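Pleltent Wood Balm, 165 g tin

We've been making this balm in the back of the shop for two winters now and I still get a daft amount of pleasure from opening a fresh tin. It's a soft paste of beeswax and plant oils that goes on with a cotton cloth and brings tired tabletops, shelves and bread boards back to life (my banisters too, though they took three goes!).

Nassoro Biwott worked out the recipe after trying far too many versions on his own kitchen table. The one we kept was batch 1232, hence the little number stamped on the lid.
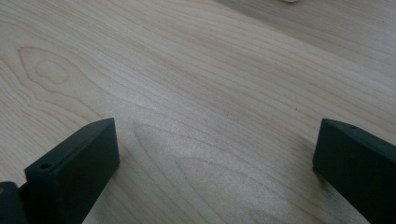

Reading time: 2 minutes

Pale woods are where I love it most. Maple, birch, ash – they can go yellow under a heavy oil, and this one stays gentle, so all those fine wavy lines in the grain still get to show off. Try a hidden corner first if your piece is old or has been varnished.

How to use it: wipe the wood clean and let it dry. Rub in a thin layer along the grain, leave it for some 30 minutes, then buff with a fresh cloth. Thin really does mean thin, a tin goes a long way.

Felista Were, who packs our orders, swears by a second coat on anything near a sink.

Smells faintly of honey. Keep the lid on and store it somewhere cool. Refill tins are back in March, and the Prirness cloths are listed under Accessories.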